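Skip to replies
Reading time: 4 min
Search this board Go Advanced search

Topic: Delegation limits after a restructure - who should hold the sign-off?

ledgerline
Posted Thu 4 July

Looking for views from people who have run delegated authority in a mid-sized organisation. We are on the fourth floor plan and the third org chart since the Valto merger, and the approval limits have not been reviewed once in that time.
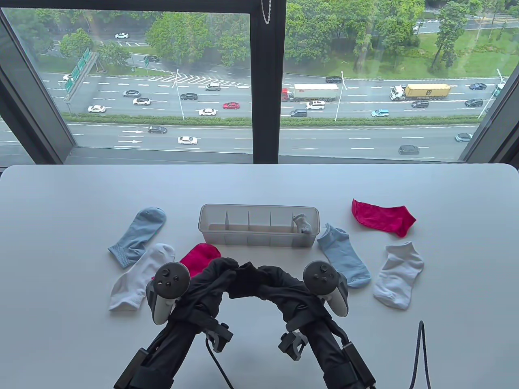
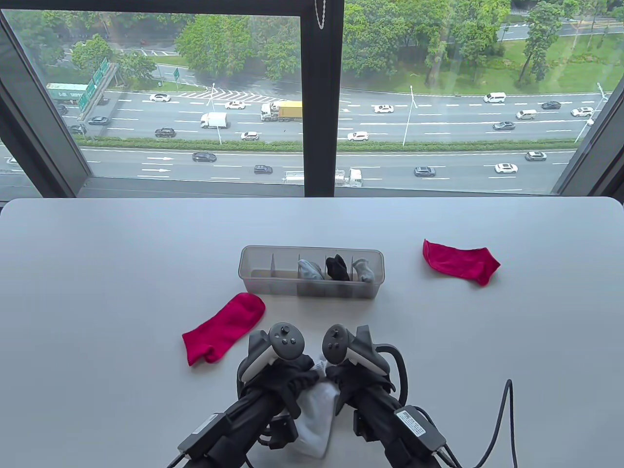
Current state is as follows. Team leads can commit up to $2000 without a second signature. Anything over that goes to the divisional manager, and anything touching a supplier on the Pillay panel goes to procurement regardless of value. The leads sit on the same floor as the divisional manager, high enough up to have the highway laid out under the window, and even so the median request takes four working days to clear. I pulled 93 requests from May. Almost all were approved without amendment. My reading is that the second signature is adding delay and no control. I want to propose lifting the limit and moving to a monthly review after the fact. Objections welcome before I put it to the executive.

----

tallowbrook
Re: Delegation limits

A high approval rate does not demonstrate that the control is redundant. If people know a request will be read, they write better requests and drop the weak ones before submission. You are sampling only what survived. What you need is the number that were drafted and never sent, and you won't have that.

I would also separate delay from review. Four days of elapsed time probably contains ten minutes of reading. Fix the queue first and see whether anyone still complains about the limit.

----

ledgerline
Re: Delegation limits

Fair point on the sampling. I can get at some of it, as the Vorison system keeps drafts until they are manually deleted. I'll check.

On the queue, I have raised it twice. The answer was that the divisional manager batches approvals on one afternoon a week and does not intend to change.

----

K_Sithole
Re: Delegation limits

Kagiso Sithole here, formerly operations at the Trinville office. We lifted the limit in a similar situation and I would do it again, with conditions.

1. The new limit applied to the role, and the person had to be named in the register. Acting arrangements did not inherit it automatically.
2. Splitting an order to stay under the limit was defined in writing. Before that, every lead had a private definition.
3. The after-the-fact review had a fixed date and went ahead even when there was little to look at.

The effect on staff was larger than the effect on spend. Leads who had been told for years that they were trusted could see it in the register. Two of them began bringing problems forward earlier, as they no longer had to justify the fix in the same conversation.

----

tallowbrook
Re: Delegation limits

Point 3 is where these schemes fail. The monthly review becomes quarterly, then it becomes a line in someone's annual report. A control that depends on a busy manager setting aside time is the same control ledgerline has now, only after the money has gone.

Also wary of the claim about problems being raised earlier. Was that measured, or was it an impression?

----

K_Sithole
Re: Delegation limits

Impression. I kept no baseline. I would still rather report it than leave it out.

Agreed that reviews drift. Ours was run by finance and the divisional manager attended. Ownership sat with the people who had the ledger open anyway.

----

northgate_audit
Re: Delegation limits

Auditor's view. I would have no issue with a higher limit provided the register is current. What I write up most often is the opposite case - a low limit on paper, routinely ignored in practice, with a signature added later to tidy the file. A limit people comply with is worth more to me than a strict one.

ledgerline, is the Pillay panel rule documented anywhere? A carve-out that ignores value will generate more delay than the threshold does. I would look at that before touching anything else.

----

ledgerline
Re: Delegation limits

It is in an email from before the merger. Procurement treats it as policy. I had not separated those requests out and should have.

----

tallowbrook
Re: Delegation limits

Then split the May figures by panel and non-panel before you go to the executive. If the delay is mostly panel, your proposal is aimed at the wrong rule. I remain against lifting the limit on what has been posted so far.

----

ledgerline
Re: Delegation limits

Will do. Drafts from Vorison first, then the split. I'll post both under this topic and hold the paper until then.

Contact the moderators | Copyright board members and contributors | Back to top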